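Can a Machine Clear the Table Yet?

Posted September 12, 2018

Readers of this blog will know that my interest in household automation is a practical one. For 27 years I have advised on the running of residential kitchens and small packing rooms, and in that time I have been promised a good many machines. The question put to me most often is whether any of them can take over the ordinary chores. My answer remains that they cannot, although it has become a more careful answer than it was.

In May I was invited by Mahtab Sharifi to review the tidying trials at Prisari. The task is modest: small items lie on a table and are to be picked up and placed on a board. Much of the work is carried out in simulation before any real arm is used, and it was the simulated work that I was asked to consider.
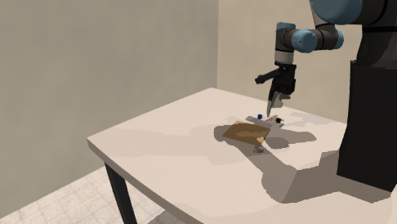 Simulated tidying task: the gripper above the table, with a blue cube and a black cube near the finger tip.

A child would finish such a job without thinking about it. The software must decide which object to take, how to approach it and where to set it down, and it must do so again when the objects have been moved. Of 700 simulated attempts, 538 were recorded as complete. Ms Sharifi regards this as encouraging, and for a research project I would agree. A kitchen assistant with the same record would not be kept on.

I raised 2 concerns in my written comments. The first is that cubes are forgiving objects, whereas a damp cloth or a stack of saucers is not. The second is that no account was taken of time. Benedetta Sala, who manages a packing room for Dondico, made the same point to me more sharply — she has no use for a helper that must be waited for.

I do expect progress in shop-floor work first, where parts are alike and benches stay where they are put. The home will take longer. My full comments have been sent to Prisari, and I shall report on the trials with cloths and crockery once I have been shown the results.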